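Packing cell notebook, Grondby side bench
March, started 9:00

Belt on, both arms homed, basket out. The job is still the Bitley order: drinks off the belt and into a wire basket, chips on top. A person can do this while complaining about parking. The arms need silence and a fresh calibration.

Changed since last entry: grip force on the left down 5 percent, because the thin bottles were coming out with waists. Belt speed left alone. Koubek wants it faster. Koubek has not stood next to it.

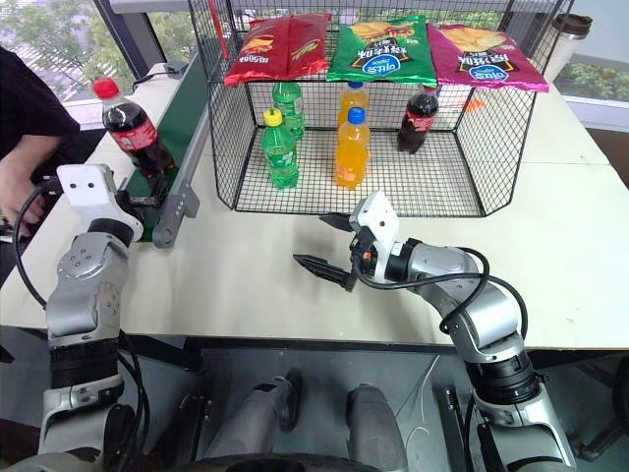 Chips across the rim, five bottles in the basket, large cola next on the belt.

Chips on before the last bottle is an ordering fault in the task list, and it's mine. Anyone on the old hand line would have moved the bags without thinking and never mentioned it. That is the part I keep running into. The written procedure for this station was 2 pages, and most of what people did at it was on neither of them. Turn the label out, don't stand a tall one where the chips have to lie flat, put the leaker aside. I've been asking the packers for these and writing them down as they come. They're amused that it needs a list.

What has changed for them so far: less reaching, more watching. Two of the packers say their shoulders are better and their patience is worse. The Rastcombe site rotated people off watching every half hour and I'd like to copy that before we write the shift plan, since after we write it there'll be no moving it. Also the job title. "Cell attendant" went down badly. "Packer" was fine and costs us nothing.
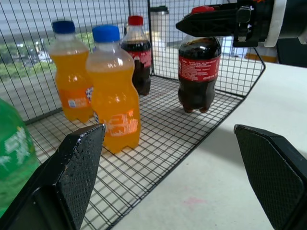
Second arm coming in over the caps is the bit I trust least. With bottles this close together the fingers have hardly any room on the way down, and the planner treats a neighboring cap as a suggestion. Raised the approach height by 9 mm. Slower, but I'll take slower.

To do:
chips last, always, in the task list
ask packers about mixed sizes in one basket
wipe finger pads at lunch
stop saying "hands-free" in the update to Koubek

Belt off 2:00.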